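Small arm, mug picking - how many demos before you stop fiddling?

Lastley Makers Forum > Robotics and automation > Learning from examples

gradelbench
Wed 18 March
Right so. Been collecting demos for a pick-up-the-mug policy, wrist camera only, teleop with a leader arm. Got 100 good ones now, took me two evenings and a sore shoulder. Trained overnight. It goes to the mugs, hovers, closes a bit early and comes away with nothing. Maybe one go in three it gets the handle.

Question is do I just do more of the same or is something wrong with how I'm recording. Don't want to burn another weekend on it if the answer is obvious to everyone but me.

Setup is a table with a black cloth, white walls, four mugs in different colours. Task is "pick up the red mug", then same for the other colours.

tinpot_ada
How much are you moving the mugs between takes?

gradelbench
A bit. Nudge them. Swap the order every so often

tinpot_ada
"A bit" is your problem I reckon. I did the same with cups last May and the thing had learnt where to go, never mind what the cup looked like. Moved the cup a hand's width and it went to the old spot and shut on air.

oldservo
Disagree, or half disagree. One in three with hovering doesn't sound like memorised position to me, memorised position goes in confidently and misses. Hovering sounds like the demos don't agree with each other. Do you always come in from the same side? Do you always grab by the handle?

gradelbench
No. Sometimes handle sometimes rim, whichever was easier at the time. Is that bad

oldservo
It's not bad bad but with 100 it's going to dither between the two. Pick one way and stick to it. Rim is easier. Then re-record the handle ones or chuck them out.

mossfold
Chucking out is a waste. Label them. "pick up the red mug by the handle" vs "by the rim". If your policy takes text at all then it's free data. We did that at Stevens with drawer pulls, worked fine.

oldservo
Free except someone has to sit and label them

mossfold
It's 100 clips. Put the radio on.

kettle_lead
Black cloth is going to hurt you with a dark mug btw. I'd change it before you do anything else. Beige or pale green.

tinpot_ada
+1 on the cloth

gradelbench
Cloth was to stop the reflections off the table top, had awful glare before. I can see the black mug ok on the preview?

kettle_lead
You can, because you know it's there. Side of the mug and the cloth are near enough the same colour once it's shrunk down to whatever size your policy eats. Have you got a picture from the wrist, start of an episode

gradelbench
Yeah hang on. First, so it's clear what I'm doing - every episode starts with the arm parked in the same place, fingers open, then I press the pedal and go. About 30 of the demos are the black mug, the rest split between the others. 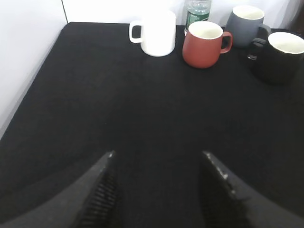

and I reset to that pose every time, same height same angle, so at least that part's consistent. Mugs always along the back, I thought if they start far away it has to learn the approach as well as the grab. Bottle's my distractor. Camera is fixed to the gripper so the fingers are always in the same place in the picture.

kettle_lead
Right, yes. What saves the black one is the pale inside. From up there you get a cream oval and a bit of shine on the handle, body just melts in. Fine from a distance, but once you come down low and lose sight of the inside it'll have nothing to go on. I bet that's where it hovers.

gradelbench
Hm. It hovers on the white one more than the black

kettle_lead
White mug against white wall, same thing the other way round!

tinpot_ada
Also the tops. White mug's rim is out of view at your start pose, and the grey one's clipped too. So the policy starts off with half a mug for some of them and a whole one for the red. Tilt the start pose up a touch or bring the mugs forward. There's loads of bare cloth in the middle you're not using.

oldservo
This is what I meant about agreement. Fixed start pose is the opposite of helpful as well imo. Vary it. If it drifts off your one perfect path it's never seen what to do next.

mossfold
Nah keep the start fixed til it works at all. Then vary. One thing at a time or you'll never know what fixed it

oldservo
You'll be collecting it all twice then.

mossfold
Maybe. But he'll have something that works in the meantime. I've watched people randomise everything on day one and end up with a pile of demos that teach nothing much.

gradelbench
Ok you two

So plan so far
- one grasp, rim only
- mugs spread all over the cloth incl. near the front
- start pose higher so I get whole mugs
- different cloth, have an old grey towel somewhere
- leave start fixed for now, sorry oldservo

kettle_lead
Not grey!! you've a grey mug

gradelbench
oh for

ok not grey

tinpot_ada
Check your closing too. You said it closes early. Are you squeezing the trigger on the way in when you teleop? I used to do it without noticing, start to close while still moving. Policy copies that and does it a bit sooner each time.

gradelbench
Just watched some back and yes. Probaly most of them. Fingers already half shut by the time I'm at the mug

tinpot_ada
There you go. Stop, then close. Feels daft and slow but do it.

oldservo
Agree with that one at least. Count of two before you close if you have to.

patchcable
Bit off topic but does anyone use the Clarent recorder for this? Mine drops frames when the wrist cam and the joint log are both going and the timing ends up out. Would look like early closing as well. Worth checking your timestamps before re-recording the lot.

gradelbench
Not Clarent, my own script. But good shout will look at timestamps first. If they're off I'll feel very silly

mossfold
Check them either way. Then do 30 new ones of just the red mug, train, see. Don't do all four colours again yet.

gradelbench
Will do. Got a yellow tablecloth off the neighbour so that's the cloth sorted. Back when ive got something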